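Room Setter (part-time, fixed term)

Employer: Peltton
Location: Adetham, first floor
Hours: one shift of four hours per working day, mornings or afternoons
Posts available: two
Reports to: Inventory Lead
Start: November

The post

Peltton keeps furnished rooms at Adetham and changes their layout between shifts. The room setter puts furniture and small household items into the positions given on a layout sheet, checks them against the sheet, and returns them to storage when the layout is closed. Work is carried out with other people present in the room. Most of the shift is spent standing, walking short distances, bending and lifting.

The item register for Adetham holds 1169 entries. It covers furniture, soft furnishings, bottles and containers, bags, stationery, waste bins and framed pictures. Every entry has a home location in storage and a condition note. Setters are not expected to know the register by heart, but must be able to find an entry by type and write a condition note that another setter can follow.

Main duties

Set out furniture and items from the layout sheet before the start of each session.
Move items between surfaces during a session when the sheet calls for it.
Check frames, bottles and containers for damage at the start and end of the shift.
Clear window ledges, tabletops and floor areas at close.
Record missing, broken or swapped items in the register on the same shift.
Report faults with lighting, blinds or furniture to the Inventory Lead.

Framed pictures

Framed pictures are moved more often than any other class of item and account for most of the condition notes. The black-framed prints are held upright by the edges of the frame and set down on the lower edge first. Pressure is not to be put on the face of the print. A frame placed against a wall or on a table must be left at a stable lean, with the lower edge fully supported.
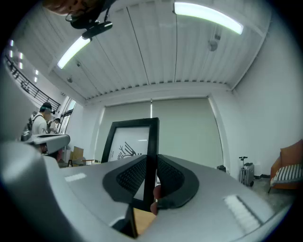
Do I need to have worked with frames before? I have hung a few pictures at home and that is all, one applicant wrote during the last round.

No experience of framing or hanging is required. Handling is covered in the first shift, and new setters work alongside another setter until the Inventory Lead signs off the handling sheet. Applicants with a background in picture hanging, removals or stock work should mention it, as it may shorten this period.

The room

The main room has a white ceiling with long fluorescent fittings. Light from the windows varies through the day, and the layout sheet states whether blinds are to be up or down. Blinds are set before small items are placed on or near the ledges. Coats and bags belonging to staff go in the lockers on the landing - the coat rack is a register item and must be left as the sheet shows it.

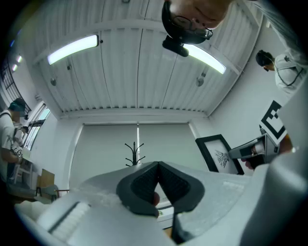

Main room, Adetham. Roller blinds and coat rack at the far wall.

Layout sheets

Layout sheets are issued by Dissanayake, our scheduling office, by 4 pm for the following working day. Each sheet has a plan of the room, an item list and a short notes field. Positions are given by surface and side (for example: table, far left) and do not need to be measured unless the notes say so. Where a sheet and the register disagree, follow the sheet and log the difference.
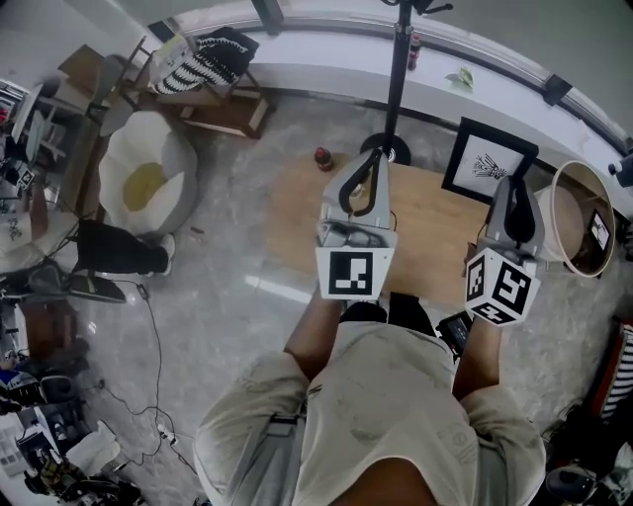
Setters work from large items to small. Tables, chairs and shelving go in first, then floor items such as bins and the bean bag, then anything that stands on a surface. This order matters most where a surface carries unlike objects: a leaning frame and a small bottle on the same tabletop need clear space between them, and the red bottle at the far left of the table, well away from the black-framed picture, is an acceptable spacing. The fried-egg bean bag is listed under seating. Leaves and other loose matter on a window ledge are left alone if they appear on the item list and cleared if they do not.

Requirements

Able to lift and carry a dining chair unaided.
Able to read a simple floor plan.
Clear handwriting or competent typing in English.
Steady attendance across the term of the post.
Flat, closed shoes with soft soles. Other clothing is at the setter's choice, but may be marked by dust or paint.

Terms

The post runs for 11 weeks. Hourly pay is set out in the grade sheet sent with the application form. Unused shifts cannot be carried over. A short break is taken at the midpoint of each shift, outside the room. Food and open drinks are not allowed on any register surface.

How to apply

Request a form from Plerier, our recruitment agent, quoting "Room Setter, Adetham". Return the form with the name of one referee and state whether mornings or afternoons are preferred. Shortlisted applicants will be asked to attend for a short practical task, in which a table and a shelf are set from a layout sheet and then cleared. Travel within the county is refunded on production of a ticket or mileage note.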